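Shape Sorter Questions, Answered

We run the toy shelf at the Mikville Play Library, and shape sorters are the thing people ask us about most. We love them! These are the questions that come up again and again at the desk.

What age is a shape sorter good for?
Earlier than you'd think, and for longer too. Plenty of one-year-olds are thrilled just to drop things and hear the clunk. Sorting on purpose tends to come later, and our 2-year-olds will happily go at it until snack time.

Should I start with all the pieces out?
Try two. A circle and a square are great first picks. Put the rest in a bowl out of reach and add one whenever your child starts looking smug.

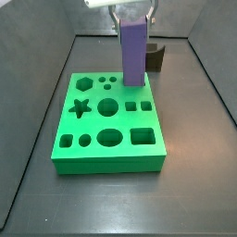
By Mabli Pumphrey, with Ok-hee Seok
Toys & Games desk, updated in August

Which shapes are the hardest?
Stars, hands down! A circle goes in whichever way you turn it, but a five-pointed star has to be lined up, and so does a hexagon. On a green block with lots of cavities, you also get near-twins: an oval close to a rectangle with rounded corners, or small squares side by side. Those are wonderful for older kids who have breezed through the easy ones.

What about tall pieces, like a purple prism?
Tall ones are lovely for little hands because there's so much to hold. Show your child how to stand it upright and turn it slowly over the hole.

Should I help when they get stuck?
Give it a moment first. If the grumbling starts, turn the block a little so the right hole is closer, and let them do the last bit (the face they make is the best part of my job).

How long can I borrow one?
Two weeks, and you can renew once. We have 45 sorters in the collection, and 40 of them can go home with you. The others stay on the play mats.

I've lost a piece. Now what?
Tell us at the desk. We keep a drawer of spares and can often match it while you wait.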